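Personal Finance and Tax Records
Handout 7: Home office costs and supplies for the self-employed
Instructor: Hanna Kravets
Revised 31/05/2018

1. Scope

These notes cover the federal treatment of supplies and home office space for a sole proprietor who files Schedule C. Employees and partners are outside the scope. State rules are covered in Handout 9.

2. Ordinary and necessary

An expense is deductible if it is ordinary (common in the trade) and necessary (helpful and suitable for the trade). It does not have to be indispensable. The cost must be paid or incurred in the tax year, depending on the accounting method. Most students in this course will use the cash method.

3. Supplies

Supplies are items consumed in the work: paper, tape, labels, ink, cleaning products. Under the cash method, small items kept on hand with no record of use are generally deducted in the year paid for. Goods held for resale are inventory and follow separate rules.

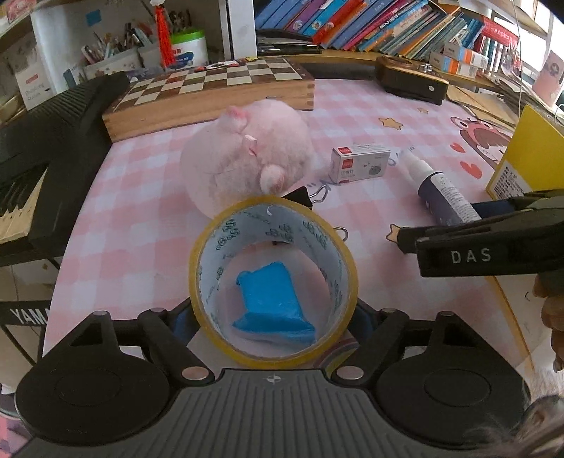
Fig. 1. Clear packing tape and a binder clip on a desk.

Mixed-use items must be split. Only the business share is deductible, and the method of splitting should be written down when the purchase is recorded.

Worked case A. Wakana Murakami sells prints by mail under the name Arnura. In August she pays $35 for packing supplies and uses 80 percent of them for customer orders. Deductible amount: $28. The remaining $7 is personal and is left off the return.

4. Home office: the two tests

(a) Regular and exclusive use. The area must be used only for the business. A separately identifiable part of a room can qualify; a permanent partition is not required.
(b) Principal place of business. The area must be where the main work is done, or where the owner handles administration with no other fixed location for it.

Exceptions to exclusive use exist for certain inventory storage and for daycare.

5. Simplified method

The rate is $5 per square foot, up to 300 square feet. No depreciation is claimed.

Worked case B. Shabnam Khokhar keeps books for Endberg from an area 9 feet by 14 feet, used all year and only for the business. Area: 126 square feet. Deduction before the income limit: $630.

6. Actual expense method

Direct costs of the office area are deductible in full, subject to the income limit. Indirect costs, such as rent and utilities, are multiplied by the business percentage of the home. Costs for other rooms only are excluded. Form 8829 is used.
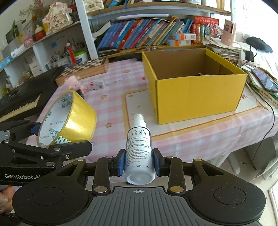 Fig. 2. White spray bottle with pump nozzle and printed label.

7. Records

Keep the receipt, proof of payment, business purpose and any split used. A card statement alone does not show what was bought.

For next class: read sections 4 to 6 again and complete the Merkau problem set, questions 1 to 14. Show the area calculation for each method.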